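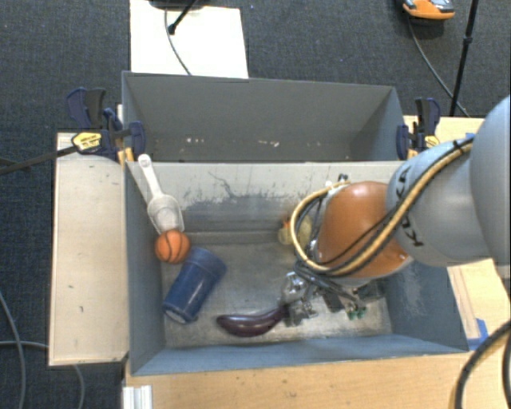 May 29, 2021

Sarnthorpe reading series, transcript archive. Continuing from the February notes.

Finished the second pass on the Pavliuk panel (translation and censorship). Raw transcript is 2,558 lines. Of these, 532 were flagged by the alignment script, mostly where two speakers overlap. Fuad Alemneh checked the first 20 flags by ear against the audio. In 6 of them the script had given the moderator's words to a panelist. All 6 follow the same pattern: short interjection, no pause, then the panelist resumes mid-sentence. Threshold for a speaker change lowered. Rerun pending.

Audience questions: the roving mic was not on its own channel, so names are unreliable. Marked all of them "audience member" unless the person is introduced from the stage.

Quoted poems. Oksana Kobzar wants line breaks restored from the printed text. Agreed for the Stitby edition, where page numbers are known. For the Sunton pamphlet we have no copy, so the reading stays as prose with a note. Do not guess breaks from the pauses. Tried that on one stanza and Oksana and I marked it differently.

Spelling of place names: follow the author's own usage in print, even where it differs between books. Cross-reference in the index only.

One passage near the end where the panelist asks for a remark to be left out. Transcript has it, audio has it. Removed from the public copy, kept in the restricted one, gap marked with brackets. Fuad to write to her and confirm the wording of the note.

Open:
- rerun alignment with new threshold
- request Sunton pamphlet on interlibrary loan
- index headings for the Q&A section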